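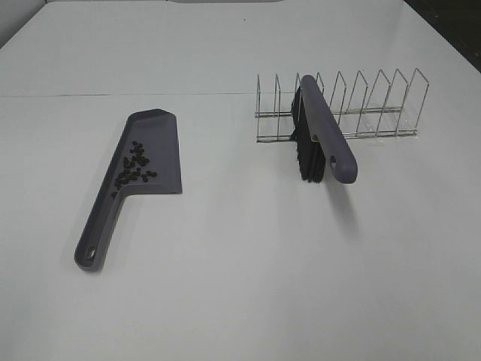 Ticket summary

Queue: Demonstration Collection Support
Site: Ondport
Task: Sweep and stow, dustpan and brush set
Priority: 3
Status: Closed, with one follow-up item
Assigned to: Tien-fu Lu
Reported by: Evening shift, Station 5

Problem as reported

The station operator reports that recordings of the sweep and stow task are being rejected at upload. The Destano upload tool accepts the files, and the automatic review then marks them "end state not reached." The operator states that each recording was carried through to the final step of the written task and that the beans were in the dustpan when recording stopped. Restarting the upload tool did not change the result.

The operator asks whether the affected recordings should be deleted and collected again.

Initial response

Please do not delete any recordings. Rejected files remain in the holding folder and can be reviewed a second time without being uploaded again. Please continue with other assigned tasks at the station until this ticket is updated.

The following information is requested from the site:

The version of the task sheet posted at the station.
The reference view of the end state used for the task.
The file list for the current batch, including accepted recordings.

Information received

The site supplied all three items. The batch contains 696 recordings. The end-state reference is the view attached at the top of this ticket: the beans are in the scoop of the dustpan, the dustpan lies on the table, and the brush is propped in the wire dish rack with its handle toward the viewer. The task sheet posted at the station is revision 3.

Log

9:10 a.m. Checked the upload records. No transfer errors were found. File lengths and checksums agree with those recorded at the station. The upload tool is ruled out as a cause.

9:40 a.m. Opened a selection of rejected recordings in the Pliltesura viewer. In each one the sweeping portion is complete and the beans are inside the dustpan at the last instant. The brush, however, is lying on the tabletop next to the dustpan when the recording ends.

10:05 a.m. Opened a selection of accepted recordings from the same batch. In these, the brush has been placed in the rack before recording stops.

10:20 a.m. Compared the task sheet with the review settings. Revision 3 ends with the words "set the brush down." The review settings were updated in February to revision 4, which ends with "place the brush in the rack and release it." The station was not sent the newer sheet. Operators who had worked on the earlier dish rack task placed the brush in the rack out of habit, and their recordings passed.

11:00 a.m. Tested the review settings against the reference view. The review returned "end state reached." The position of the brush toward the left end of the rack is accepted. The remaining slots are also permitted under revision 4, provided that the brush stays in the rack after release.

11:30 a.m. Reviewed a smaller group of rejections in which the brush is in the rack. In these recordings the operator stopped recording while the gripper was still closed on the handle. The review cannot confirm release in such a case, and the rejection is correct.

1:15 p.m. Discussed the findings with the Yang group, which trains on this data. The group confirmed that recordings ending with the brush on the table are still of use for the sweeping portion. They should be kept and given a separate label – they should not be mixed with full examples of the stow step.

Cause

The station was working from an outdated task sheet. A second, less frequent cause was stopping the recording before the gripper had opened and moved away.

Resolution

Revision 4 of the task sheet has been sent to the site and posted at Station 5. Revision 3 has been withdrawn. Rejected recordings that end with the brush on the table have been relabeled "sweep only" and moved out of the holding folder. Recordings stopped before release have been marked incomplete and will not be used for the stow step.

Instructions to station operators

1. Before the first recording of a shift, confirm that the revision number on the task sheet matches the number shown in the upload tool.

2. Sweep the beans into the scoop. A few pieces lying apart from the main heap are acceptable as long as they are inside the scoop.

3. Leave the dustpan flat on the table. It does not go in the rack.

4. Place the brush in a slot of the rack. Vary the slot from one recording to the next. The learning system needs examples across the full length of the rack, and a batch in which every brush is at the same end will be returned.

5. Open the gripper, withdraw the arm until it is out of view, and wait three seconds before stopping the recording.

6. If the brush slips out of the rack after release, continue and place it again. Do not stop and restart. Mark the recording "recovered" in the notes field.

Reply from site

The new sheet is posted and the evening shift has been briefed. Five test recordings were uploaded and all were accepted. The site asks whether the dustpan must point in the same direction each time.

Final response

No fixed direction is required. The dustpan may be turned to any angle at the start of a recording, provided that the full handle and scoop remain in view throughout.

Follow-up item

The upload tool currently shows a revision number but does not stop an operator from recording under an older one. A request for a warning message has been opened with the tool's maintainers and is linked to this ticket. Sites will be notified when the change is released.

Closed by Tien-fu Lu, 4:30 p.m.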